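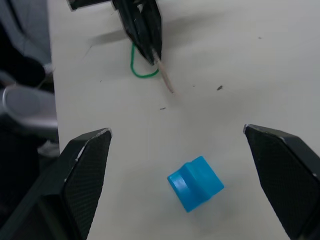
# Open Day FAQ: Dirkusham Robot Workshop

Wed 11 September. Doors open after lunch and close when the coffee runs out. Questions to Raelene Merrick at the front desk, who wrote most of the answers below and stands by nearly all of them.

## What will I see?

Two robot arms at a table, working on small jobs with beads, blocks and string. If you were hoping for a robot that does backflips, we wish you well in your search. Ours threads beads, or tries to, and people have been known to watch for much longer than they planned.

## How long is the demonstration?

You should allow 60 minutes. That covers a short talk, the arms at work, and the part where someone asks whether it can fold laundry. (Please see below.)

## Can it fold laundry?

No.

## Why beads?

Getting a string through a small hole takes two hands that agree with each other. One has to hold the bead still while the other brings the string along, and a string has no interest in staying where you left it. Most four-year-olds can manage this. It's a humbling thing to build a program around, and we have built one anyway. We call it Ilon.
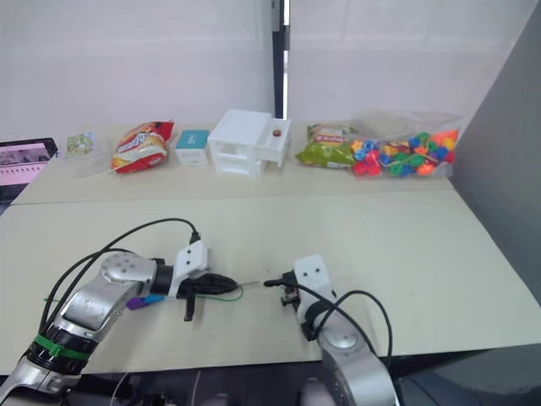
Visitors who want the harder version of this answer should come to the Nepia talk in the side room. It has slides. There are a lot of arrows on them.

## Will it drop things?

Yes. If a bead rolls off, please let it go. The staff have a system for getting it back, and the system is a broom.

## Can I touch the arms?

Please don't, even when they look like they're resting. Stay behind the tape on the floor. Children are very good about this. We have had to speak to several engineers.

## Can I bring my own object for it to pick up?

We tried that in February. We're still finding glitter. This year the arms will stick to the things we set out for them.

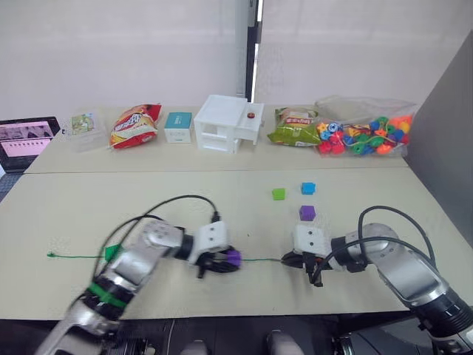
Suggestions for next year can go in the box by the door, and we do read them. "Make it faster" has been received and noted.

## Is it really doing this by itself?

Ask during your session and the person at the controls desk will tell you which kind of run you're watching. Some are driven by a human operator and some aren't. Guessing is allowed and encouraged, and regulars are wrong more often than they'd like.

## Do I need a ticket?

Yes, but it's free. We have 389 for the day and each session holds 89 people, so pick a time when you book. Turning up at the wrong one means waiting in the hall with the Zaltus poster, and you'll have read all of it by the second minute.

## Is there parking?

There are 2 lots. The near one fills early. The far one is a pleasant walk if you like walking next to a loading dock.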